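Wanted: people to tidy up with us (Tutik student robotics project)

Hello! I help run Tutik, our little student robotics project, and we're after more people to join in from April. We meet in the back room at Wernon, starting at 6.30 in the evening, and most of the real work happens in people's own homes.

The idea is simple enough. You take a hand-held gripper home, squeeze it, pick things up, put them somewhere sensible, and the recordings go towards teaching our arm to do the same. We've got 1,313 usable recordings so far and I'd love to reach 2,477 before the summer break (ambitious, I know, but last term went so well!).

What you'd be doing

Mostly picking up ordinary household stuff. Socks, pens, toys, post, the lot. You'll get a kit on loan and an evening of practice before you take it away. I was hopeless for my first dozen goes and then it suddenly clicked, so please don't be put off if you drop things.

We're badly short of anything crinkly at the moment. Only 63 of our recordings have packets or wrappers in them, and the arm is still dreadful at those. A few snack packets on a fluffy rug make a lovely hard task, with shiny print, clear plastic and soft pile all in one go. 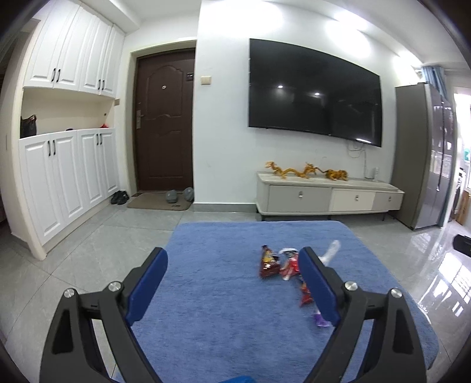 Who can join

Any student over 18, any course. You don't need to code, though if you do, we've got a mountain of sorting scripts that want fixing. Being free for two evenings a month would be brilliant, and so would having a bit of floor you don't mind using.

How to sign up

Pop your name on the sheet by the Wernon front desk, or come along at 6.30 and ask for the Tutik lot. Bring a packet of crisps, we'll need the wrapper!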